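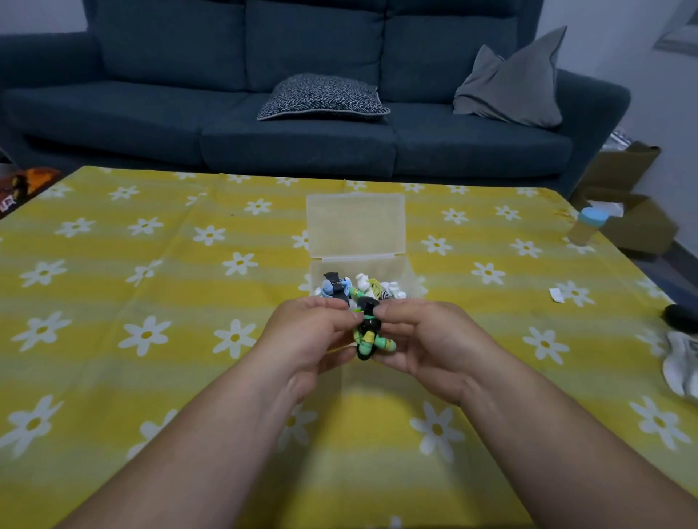 Marisa Fiore
Education Officer, Whiteley Children's Museum

Keeping Small Toys Together

Many toy figures are jointed. A joint is a place where two parts meet and can move. Your elbow is a joint, and so is your knee. A jointed toy can bend in a similar way, and its arms and legs can be set in different poses.

The black, green and yellow figure being held by the table is one of these. More figures and some loose white pieces are in the clear plastic box behind it.

Museums also look after small objects. The toy collection at Whiteley holds 2,392 items, and 340 of them are small enough to fit in a child's hand. Our staff follow a few rules that also work well at home.

Use a box with a lid. A lid keeps out dust, which can settle in the joints and make them stiff.

Choose a clear box if you can. You will be able to look for a figure without emptying everything out.

Spread a cloth on the table before you begin. Small parts roll less on cloth than on a bare surface.

Hold a figure by its body when you pick it up. Arms and legs are thin and may come loose if they are pulled.

Put loose pieces away with the figures. A part that seems to belong to nothing may fit a figure you find later.

Small parts are not safe for children under 3, who may put them in their mouths. Close the lid when you have finished and place the box on a shelf that younger brothers and sisters cannot reach.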